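Silviu Enache
April

Spent the month on return rates for refillable glass at the Fliltevberg depot. Notes in order, mostly for my own use later.

Glass only beats single-use if the bottle comes back enough times. Everyone agrees on that. What they don't agree on is how to count a trip. We count one when the bottle passes the washer and gets filled again. Gurano counts one when it crosses the dock. Their numbers look better than ours for that reason.

Shipped in the test period: 2,031 bottles. Back on the dock: 1,832. So 199 are missing, a little under 10 percent. That is one period, and late returns are still possible, so treat it as a ceiling on losses.

A loss rate of 10 percent gives an average life of ten trips if you assume every bottle is equally likely to go missing each time. The assumption is poor. Bottles sent to restaurants come back. Bottles sold to walk-in buyers often don't.

Ulises Villca split the routes by customer type and found the same thing in older data from Benavides. I would not pool the two groups again.

Scuffing is the second limit. The ring of wear at the shoulder and base comes from bottles touching on the line and in the crate. It looks bad well before it weakens the glass, and buyers reject on looks.

Dividers help. We ran 200 bottles in full-height dividers and 200 in the old half-height ones. The half-height set had visible wear at the shoulder sooner. Small sample, one route, same truck.

Foam carriers grip well and weigh almost nothing, but they hold label glue and are slow to clean. Molded crates with tall cells are still my pick for anything that goes through the washer.

Caps and labels are replaced every cycle, so they belong in the per-trip cost. Flonico left them out of its quote. Put them back in and the gap between the two bids mostly closes.

Next run is 500 bottles, restaurant routes only, trips counted at the filler. Raimonds Bite has the sheet if you want the column layout. 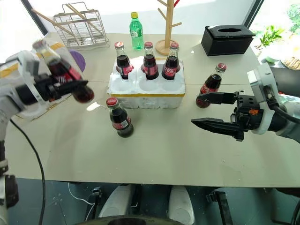
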